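Disora Home Helper Guide
Section 4: Clearing a Table and Carrying a Bucket

Can a walking robot tidy up after you yet? Partly, and the part that works is a real pleasure to watch. Section 3 had your robot standing still and passing objects from hand to hand. In this section it walks, carries and reaches in a single routine, and most owners find this is the point where the thing starts to feel like help around the house.

Read all of Section 4 before you power up. Set aside an afternoon for the first try.

4.1 What the routine can and can't do

The robot can walk a short straight path on a hard, level floor, stop beside a table, and reach for one light object with its free hand while the other hand holds a bucket. It can do this again and again without getting bored, bless it.

It can't yet sort a crowded tabletop, wipe up a spill, or tell a cup you are finished with from one you just put down. Soft rugs and door sills are still beyond it. Duangjai Limsakul's team in Nevolville is working on rugs, and the early results look great, but please don't try it with the current release.

4.2 Prepare the room

1. Clear a walking lane along the front of the table. Move shoes, toys and pet bowls.

2. Pick a table with a flat top and a plain edge. Glass tops confuse the depth sensors.

3. Run the overhead tether through its clip before the robot stands. Leave enough slack for the full lane plus one step.

4. Check the floor cable. It should trail behind the robot, never across the lane.

CAUTION: Keep children and pets out of the room whenever the robot is on its feet. One person stays at the stop button for the whole run.

4.3 Load the bucket

1. With the robot seated, choose Carry from the Hevau menu and open the gripper.

2. Hang the handle across both pads and press Close. Tug gently. If the handle slides, open and try again.

3. Start with the bucket empty. Add weight only after 3 clean runs in a row, and stick to dry items such as socks or clothespins.

Note: A swinging bucket throws off the robot's balance more than a heavy one. If you see it swing, drop the walking speed to 2 and let the robot settle before the next step.

4.4 Teach the reach

1. Put one light cup near the front edge of the table. Lids are fine, and they make practice less messy.

2. Stand the robot at the start of the lane and choose Walk and Reach.

3. Watch the open hand as it comes in over the table. The fingers should be spread well before they get to the cup, with the arm level at chest height.

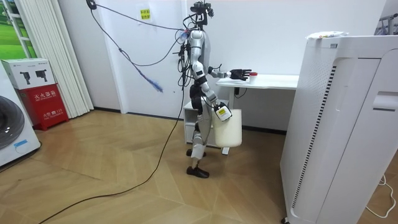 4. Press Hold and check the palm. If it is too high, lower the reach height one notch at a time. If the fingertips brush the tabletop, raise it two notches and start over.

5. Press Continue. The hand closes slowly the first time, so give it a chance!

4.5 If the grasp fails

It will, sometimes. In our own June trials at the Rungrueang workshop, the robot picked up the cup in 88 of the runs we logged, and the misses taught us plenty. Most came from a lane that was slightly crooked.

Hand stops short: Move the table closer, or re-mark the lane.

Cup tips over: Lower the closing speed. A heavier cup also helps.

Robot stops mid-step: Check the tether slack first -- this catches almost everyone once. Then restart from the seated position.

Bucket bumps the leg: Shift the carry arm outward by 2 notches.

CAUTION: Never reach in to steady a tipping cup while the hand is moving. Let it fall.

4.6 Saving your routine

Choose Save, then give the routine a name you will recognize. Pichit Meesuk, who wrote the walking software, would love to see your logs, good or bad. Send them from the Share page. Section 5 covers putting the cup down again, a trickier job than picking it up.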